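Third night on the new SIM and I have finally got data. Writing it down while I remember the steps, because I will have to do it all again in May when the plan runs out.

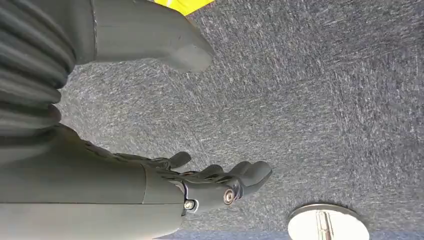
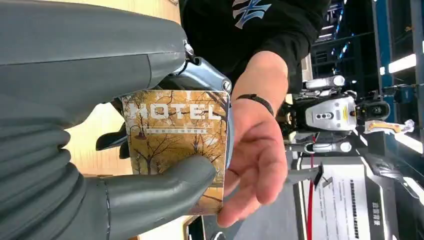 Helness, Feb 22, 2023

The Fidirow card came in the mail with no settings sheet. I put it in the phone, got signal bars and could make calls, but no web pages would open. The support page says the phone sets itself up. Mine did not.

Went into mobile networks and added the access point by hand. First try I typed the name with a capital F and the phone saved it without a complaint, but still no data. Second try I used small letters and left the user name and password blank. Restarted. Nothing. I went to bed annoyed.

Today I called and got Neusa Andrade, who was patient with me. She had me delete both entries, turn roaming off, and type the access point again with the type line filled in. Then I had to tap the little circle next to it, which I had never done. Data came up before she finished the next sentence. The call took up most of my lunch.

Picture messages are still not working. I sent one to Silvia and she got the words but no picture. Neusa said that part needs a second entry and she would text me the port number. No text yet.

The plan is 500 minutes and 3 GB. My old one was 600 minutes, but I never used them up. Ju-won says the signal is poor past the bridge, where he had Fidirow for a year - he switched over it. I drove out there after work to check and had one bar, sometimes two. A page loaded slowly. I can live with that.

Still to do: move the contacts off the old card, tell the bank about the number, and ask Valquíria if she wants the old phone. The battery is weak, but it works plugged in.

Phone is at half charge. Leaving it on the kitchen counter tonight.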